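What sixty dollars a season taught me about giving together

I have wanted to write about our giving circle for months, and then every time I sit down to do it there's another round of grant reading and I get distracted by that instead. So tonight the grant reading can wait!

The circle is called Skoka. We're eight households in Closudero, most of us connected to the same small congregation (a few only come for the High Holidays and a few only come for the herring). Each household puts in $60 every quarter. If you grew up the way I did, tzedakah was a tin box on the kitchen windowsill, and you dropped your coins in before candle lighting and somebody else decided where they went. I loved that box. I still have it. But I was well into my adult life before it crossed my mind that I could be one of the people doing the deciding, and that I could do it with friends, over soup.

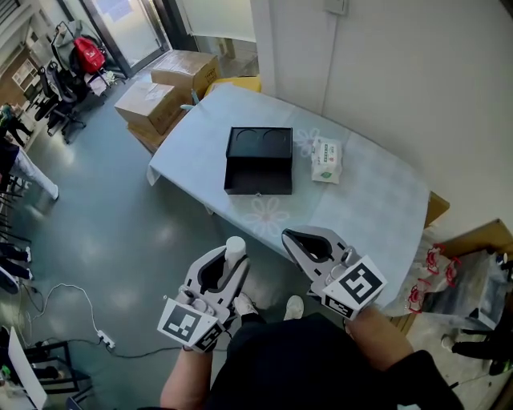
How a round works

Anyone can bring a proposal. It has to fit on one page and it has to name an actual need with an actual price. We read them at home, then we meet at somebody's house and argue, and I mean that in the best way. We have had long, heated, wonderful arguments about a freezer. Was it better to replace the one at the Brellus Street food pantry, or to pay for two more deliveries of kosher chicken and hope the old one hung on? People brought notes. A teenager quoted Maimonides and got it mostly right.

(The freezer won. It holds a ridiculous amount of soup.)

We let the teenagers vote, by the way, full votes, same as the adults. I was doubtful in the beginning and I was wrong. They ask the blunt questions the rest of us are too polite to ask, such as how much of the money goes to printing, and why a flyer about loneliness has no phone number on it.

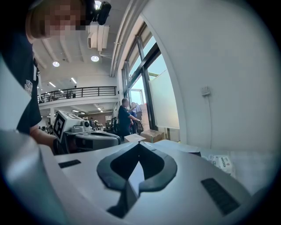
Leaning in over the white table.

The small grants are my favorites

Most giving advice I read is written for people with foundations, and good for them. Our smallest grant so far was $100, for large-print prayer books at the assisted living place out on Fang Road. The activities office there had been photocopying pages and taping them together. We bought the books, and I went along for the first Friday night service with them, and a woman in the front row sang all of Lecha Dodi with the book closed on her lap. She didn't need it at all! The man beside her did, though, and he held it right up to his nose and came in half a beat behind her the whole way through.

I think about that evening a lot. You can't really put it in a report, but it's what I would show people if they asked me what the money does.
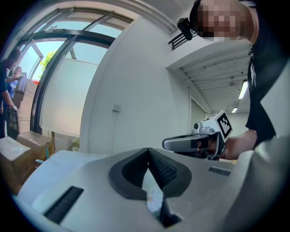

The other thing I didn't expect is how much it has changed the rest of my giving. I used to answer year-end letters in one big guilty heap in December, checkbook out, tea going cold. Now I keep a running list on the fridge, and I call places and ask what they are short of. They nearly always tell you! One shelter wanted socks. A preschool wanted someone to fix a gate — two hinges and an afternoon.

If you're thinking of starting a circle of your own, pick an amount that won't make anyone wince, even the household with the new baby and the old car. Rotate the hosting. Write down what you decided and why, as by spring you'll remember it three different ways. And feed people first, then talk about money.

Our next round is in October and the proposals are already coming in. There's one about a piano. I have opinions about the piano, and I am bringing kugel to help people agree with me.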